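Rate Lock FAQ — Brivero Home Lending

How long does a rate lock last?
The standard lock is 45 days from the date the lock agreement is signed.

Can a lock be extended?
Yes, up to 3 times. Each request must reach the lock desk before 5 p.m. on the expiration date.

What happens if the loan amount changes?
The rate stays locked — points may be recalculated.
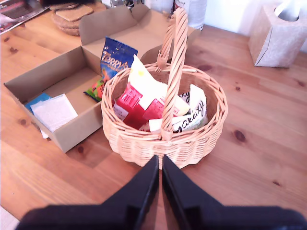
Does a lock transfer to another property?
No. A new property requires a new application and a new lock.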